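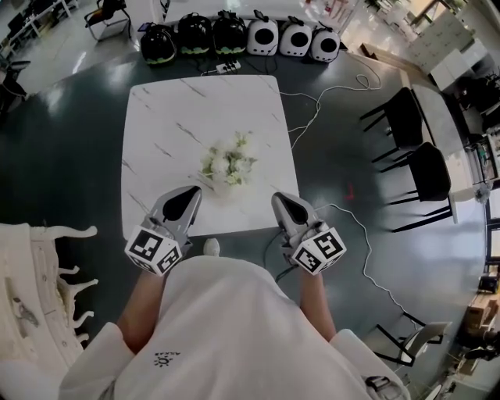
White flowers on the marble-patterned table, loosely gathered.

Small Bouquets on a Low Table

Last updated: February

A small bunch of flowers is harder to place well than a big one. It gets lost on a wide top, and if the vase is too tall it looks like it belongs somewhere else. These are the notes I use for white flowers with pale leaves on a square table, but most of it works for any short bunch.

Before you start

Clear the table completely. Wipe the top with a damp cloth and a drop of dish soap, then go over it again with plain water and dry it. Marble-patterned tops show streaks when the light comes from above, so use a dry microfiber cloth for the last pass. If the top is real marble, keep vinegar and lemon cleaners away from it. They leave dull spots that do not wipe off.

Lay the bunch down near the middle of the table and look at it from the doorway. Do this before you cut anything. You will see which side is fuller and which stems are bent.

Roll your sleeves up past the wrist. Pollen marks white cotton badly. If you do get some on a shirt, let it dry and lift it off with tape. Rubbing pushes it in.

Cutting and stripping

Take off every leaf that would sit below the water line. Leave the upper ones, as pale green leaves keep white flowers from looking washed out on a white table.

Cut the stems at a slant with a sharp knife or clean snips. For a bunch this size I take off 2 cm, then check the height against the vase and trim again if needed. Cut less than you think. A short stem can be propped up with a few glass beads in the bottom of the vase, but it is a nuisance.

Stand the stems in a bucket of cool water for 20 minutes before arranging. Woody stems want longer.

Choosing the vase

On a low square table the whole arrangement should stay under 25 cm, so people can see each other across it. A squat glass or a cream jug is fine. I use a gray stoneware jug from Cleltolham with a narrow neck, and it holds a loose bunch without foam or wire. Clear glass looks nice on white but has to be kept very clean — a cloudy ring shows up within a day.

Put a felt pad or a cork disk under anything unglazed. Stoneware feet scratch.

Where to set it

Dead center is the usual choice, and it is right if people sit on all sides. If the table is used from one side only, move the flowers a little toward the far half. That leaves the near edge free for cups, a book, or whatever you are working on.

A dark, shiny floor makes a white table stand out, and it also shows every dropped petal. Sweep before you mop. Wet petals stick and can leave a brown mark in the grout.

Keeping it going

Change the water every other day and rinse the vase each time. Trim the stems a little at the second change. Keep the bunch away from heaters and the fruit bowl. Pull out single flowers as they go brown and close the gap with leaves.

For dried bunches, skip the water and dust with a hair dryer on the cool setting.

Questions about table tops and stains: write to Domenica Kuster, Brenitz Home Notes, P.O. Box 167.
© Brenitz Home Notes | Contact | Back to top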